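Josis Household Words Corpus: Data Card

Summary

The Josis Household Words Corpus is a collection of short written texts in which adults name and explain everyday items found in kitchens, workshops and offices. It contains 1,159 texts by 59 contributors. The corpus was prepared by the Asadi Language Office for the study of regional vocabulary and is offered to teachers, dictionary editors and students of language.

Contents

texts/ — one plain text file per contribution, UTF-8
contributors.csv — age band, region and first language of each contributor
terms.csv — headwords, spelling variants and the texts in which they occur
GUIDE.txt — instructions given to contributors
CHANGES.txt — corrections made after first release

Collection

Contributors were recruited through evening classes in Ravar and Dindamow. Each person received a list of prompts and wrote a reply to as many as they wished. Replies were to be no longer than 200 words. Contributors were asked to use the word they would use at home, even where they knew another word to be standard. Dictionaries were not permitted during writing.

Prompts covered storage, cleaning, cooking and repair. The storage prompts produced the widest variation. Tray, tub, bin, box and pan were each used by different contributors for the same kind of open container, and several writers gave two words without stating a preference.
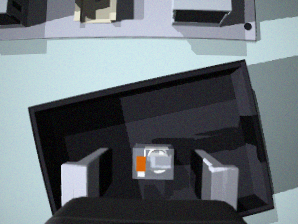 Spelling has been left as written, including apparent slips. Names of people and street addresses were replaced with the marks NAME and PLACE. Where a contributor struck out a word and wrote another, only the second was kept.

Annotation

Headwords were assigned by Ladan Karimi and checked by Zakhar Koval. Disagreements were settled by discussion, and the first choice of each annotator is recorded in terms.csv. Compound words are listed under the final element, so that "bread tin" appears under "tin."

Known Limits

Almost 80 percent of the texts come from Ravar. Counts by region should not be compared without adjustment. Contributors under 25 are few, and the repair prompts were answered mainly by older writers. The file terms.csv does not mark irony or quotation.

Terms of Use

The corpus may be used for teaching and research at no charge. Redistribution of altered files under the same name is not permitted. Contributors may withdraw their texts at any time — withdrawn items are removed at the next release and listed by number in CHANGES.txt.

Maintenance

Corrections are reviewed each April. Reports should give the file name, the line and the proposed change.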